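Ollon 交接访谈语料 说明文档

写在前面

您好，谢谢您愿意打开这份说明。Ollon 是一套关于小型公益机构负责人交接的访谈语料，收录了即将离任的负责人、刚刚接手的人，以及夹在两者之间、常常被忽略的副手们的讲述。我们做这件事的起因很朴素：几年前我们自己的机构换过一次负责人，交接文件写得整整齐齐，可新来的同事上任第三周就发现，最要紧的几件事一件都没写进去。比如哪位资助方的项目官员喜欢先通电话再看邮件，哪份租约是口头续的，哪位老同事其实早就想转岗。后来我们四处打听，听到的故事大同小异，于是干脆坐下来，一家一家地去聊。

语料里有什么

目前的版本共有 348 段访谈节录，来自 41 家机构，绝大多数是全职员工不到十人的小团队。每段节录配有一份简短的背景卡，写明受访者当时的角色、机构的大致服务领域、交接所处的阶段，以及访谈使用的语言。完整录音不在发布范围之内，这一点请您谅解，很多受访者是在答应只公开文字的前提下才开口的。

文件夹分为三个：interviews 放节录正文，cards 放背景卡，codes 放主题编码表。节录和背景卡用同一个编号对应，编号本身没有含义，请不要拿它去推测访谈的先后顺序。文本一律为 UTF-8 编码，编码表是逗号分隔的表格，用常见的表格软件就能打开。 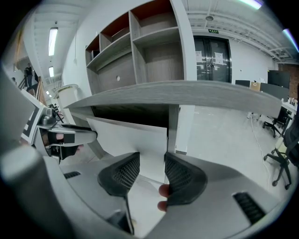
主题编码是整套语料里花时间最多的部分，由 Hagos Yilma 牵头，前后改过四稿。第一稿只有“财务”“人事”“关系”几个大类，用起来很快就不够了，因为受访者谈得最多的往往是些说不清归属的事：谁有签字权，谁知道密码，理事会开会前要先跟谁打招呼。现在的编码里有一类叫“共同持有期”，指新旧两位负责人同时在岗、职权重叠的那段日子。给编码员培训时我们喜欢打个比方：就像照片里那样，一只夹持器在眼前张着两根黑色的指，另一只握在一个人的手里，两件工具都在场，您得先问清楚这会儿该由哪一件去拿东西。交接也是如此，两个人都在办公室，电话响了谁接，资助方来访谁坐主位，这些都归在“共同持有期”下面，子类说明请看编码表的最后一页。

访谈是怎么做的

受访者主要通过两个渠道找到。一是 Wimard，一个小机构负责人之间的互助网络，每年 11 月有一次聚会，我们头一批访谈就是在聚会的茶歇时间约下来的；二是 Vukčević 基金会的受助伙伴名单，由对方代为转发邀请，我们看不到没有回复的人是谁。访谈一般安排在下午四点以后，那时候大家手头的事情差不多告一段落，话也多些。提纲只有七个问题，其余全凭聊到哪里算哪里，所以各段节录长短差别很大，有的只有 200 来字，有的读起来像一封长信。

转写稿先由访谈员自己校对，再寄给受访者过目。他们可以删，可以改，也可以整段撤回。有几位删去了跟理事会争执的内容，我们照办了，并在背景卡上标了“受访者删节”，方便您在分析时留意。

适合做什么，不适合做什么

如果您在写交接手册、设计副手培养计划，或者研究小机构里权力和信息怎样流动，希望这些材料能帮上忙。也欢迎拿去做课堂讨论，我们自己试过几回，学员读到第二段就开始讲自己单位的事了，拦都拦不住。

请不要用它来推算整个行业的离职率或内部晋升比例。样本是靠熟人和转发得来的，愿意谈交接的人，多半经历过特别顺或特别不顺的交接，中间那些平平淡淡的情形在这里偏少。也请不要尝试还原受访者或机构的身份。地名、项目名和资助金额都做过替换，但小圈子里的人互相熟悉，一两个细节凑在一起也许就认出来了，请您手下留情。

已知的问题

背景卡里的“交接阶段”一栏，早期版本把“已宣布但未到岗”和“未宣布”混在了一起，现在已经分开，不过仍有少数几张卡标作“待核”。外语访谈的译文出自不同人之手，“代理负责人”和“临时负责人”两个词没有完全统一，检索时最好两个都试试。另外，离任者的讲述明显多于接任者，这个不平衡我们心里有数，下一轮会优先约刚上任的人。

引用与联系

非商业用途可以自由使用，引用时写明“Ollon 交接访谈语料”和您使用的版本号即可。若要长篇引述某一段，请先来信，我们会再问一次受访者的意思，通常两周之内有回音。

语料托管在 Zovby 上，项目页面有留言板，错字、坏链接、编码上的不同意见都可以写在那里。Hagos 每周会集中看一次，回复可能慢一点，但每一条都会回。如果您所在的机构正在经历交接，也愿意跟我们聊聊，留个方便联系的时间就好。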